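3.2 Attendance rules and player availability

The Rarik league adopted its illness reporting rule in July, before the start of preseason camps. Under the rule, a player with a fever or cough must tell the team doctor before entering the arena and may not practice until cleared. The league left testing to the clubs. Of the two clubs that agreed to share records with us, Beson tested every player on report, while Clekska tested only players who had also missed a practice.

We coded each absence from the daily roster sheets. An absence counted as illness if the sheet gave that reason or if a doctor's note was filed within 2 days. Players on loan were left out. The final set held 100 absences, of which 40 were at Beson. Injuries made up 50 of the total, and the rest were split between illness and personal leave.

Differences between the clubs should be read with care. Beson played more home games in the period and had a larger squad. Clekska changed its roster form partway through the season, and the older form had no separate box for illness. We went back to the doctor's notes for those weeks, but some entries remained unclear and were coded as personal leave. 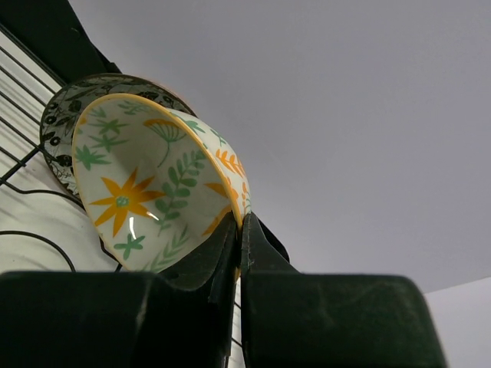
Figure 3. Ceramic bowl with a yellow-orange rim and a flower pattern inside, held at its edge beside a dish rack.

3.3 Player survey

The survey was sent through the Pace online form at the end of the regular season. Players were asked whether they knew the reporting rule, whether they had ever played while sick, and who they would tell first. Answers were stored without names and were not matched to the roster sheets.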